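When a Hand-Held Gripper Stops Closing All the Way
Posted by Teresa Keane, June 21, 2025

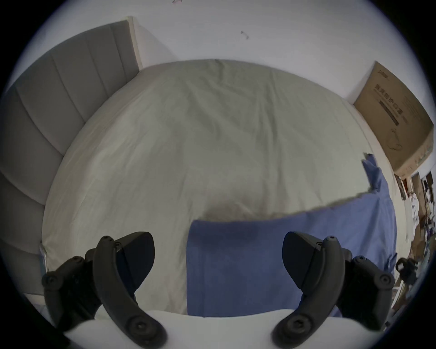 Why does the gripper close on thick cloth but drop thin cloth?
Most often one finger has slipped on its mounting block, so the tips no longer meet even though the software reports a full close.

We had this fault on a Redholm hand-held unit in January. The log showed normal closes for the whole session, 581 in all, and a good share of them had let go of the fabric partway through a fold. There was no error code. The position reading comes from the motor side, so it knows nothing about a finger that has moved on its block.

The steps below are for the Redholm with the two curved paddle-tip fingers. The Teker version uses a different clamp and needs its own procedure.

What you need
Hex key that fits the finger screws
Strip of plain printer paper
Medium threadlocker
Paint pen

1. Shut the unit down and unplug the battery. Do not rely on the trigger lock. Ours released once with a hand between the fingers - no injury, but the jaws moved.

2. Push the fingers together by hand and look at the tips from the front. The flat faces should touch along their full width. If they touch at one corner only, a finger is twisted.

3. Hold the paper strip between the tips and pull. It should drag evenly. Try it at the top and bottom of the paddle.

4. Check the round hex-socket screws on each finger, both the ones along the arm and the one on the outer mounting block. On our unit the block screw on the left side turned with almost no effort.

5. Take out the loose screw, clean the threads, add one drop of threadlocker and put it back loosely. Keep threadlocker off the plastic. It can cause cracks.

6. Line up the tips, hold them closed, and tighten. Stop when the screw is snug. These fingers are plastic and the holes strip easily.

7. Draw a paint line across each screw head and onto the finger. If the line breaks later, the screw has moved.

8. Let the threadlocker cure overnight. Reconnect the battery, run the homing routine, and repeat the paper test under power, holding the strip by its far end.

If the paper still slips, check the arm for a crack near the lower screw. A cracked finger has to be replaced. Phelan sells them in pairs, and I would change both.

We now repeat steps 2 and 3 every 400 closes. The left screw had moved again by 944, so that block is on order.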